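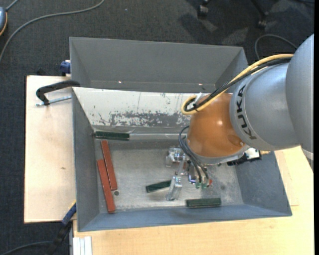
The Kuritwood bin is an open-topped gray bin with sloping sides, made for sorting blocks and bars of different lengths. It was first built at the Sonside workshop by Kelly Fontes, and it remains a wonderfully simple piece of equipment!

The sides narrow toward a flat metal floor, so pieces tend to slide down and settle low - a real help when a batch is nearly finished. Short blocks are usually green and long bars red, a color scheme taken from the older Ragab sets. Bars often come to rest side by side, while blocks end up anywhere, even tight in a corner.

Paint wears quickly on the inner panels, and a well-used bin shows gray patches and fine scratches. Owners in Kudona repaint theirs every September. The bin weighs 129 pounds empty, and a later run of 298 was sold with thicker floors.

815 shares - 4 comments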